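Hureck Line Working Timetables, Cleaned Up

Welcome, and thanks for stopping by. This is a small dataset of train movements on the Hureck to Wevville line, typed up from old working timetables and tidied into files you can open in any spreadsheet. I started it because I wanted to know where the afternoon freight used to wait for the railcar to pass (it was Kurnus, in the loop behind the platform), and one thing led to another, as it tends to with timetables.

What's in the folder

trains.csv has one row per train, with its number, class, starting point, end point and days of running.
calls.csv has one row for every stop or passing time, in order, tied back to the train number.
places.csv lists the stations, halts, loops and junctions, 49 in all, with the spelling used in the timetable and the spelling used on station signs where those two disagree.
notes.txt is a long ramble about footnotes. Please do read it before you email me about footnotes!

Coverage

The files cover 11 timetable issues, the last of them from 2000, when the Endale branch still had its morning school train. Each issue has its own code in the first column, so you can pull out one and leave the rest alone. The June issues are the fullest. Winter ones were often printed as a thin supplement that said "as summer except," and I have filled in the "as summer" part myself and put an F in the source column wherever I did.

Times

All times are local and use the 24-hour clock. Half minutes are written as .5, so a train passing Kurnus at 16:42 and a half shows up as 16:42.5. Most spreadsheet programs will try to be helpful about this and turn it into something dreadful, so import that column as text. A train that runs past midnight keeps counting, and 24:10 means ten past twelve on the following night. It looks odd at first but it makes sorting so much easier.

Known problems

Version 4 fixed the swapped platform numbers at Wevville, but the light engine moves out of Endale shed are still patchy. Two of the pages were bound so tightly that the inside column disappears into the spine, and those cells are blank. Train lengths are missing before the third issue.

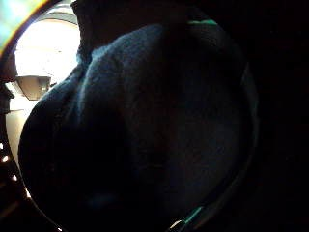 Why do some trains have an arrival time but no departure time in the middle of the line?

Those are trains that were split or joined there, usually at Endale, and the rest of the journey is listed under a new train number. Look in the "continues_as" column of trains.csv and you'll find the number to follow.

Using the files

Help yourself, for layouts, simulators, maps, articles or plain curiosity. A mention of the dataset and its version number is appreciated. Corrections are very welcome, and it helps a lot if you include the issue code and the train number, plus the page if you have the original in front of you.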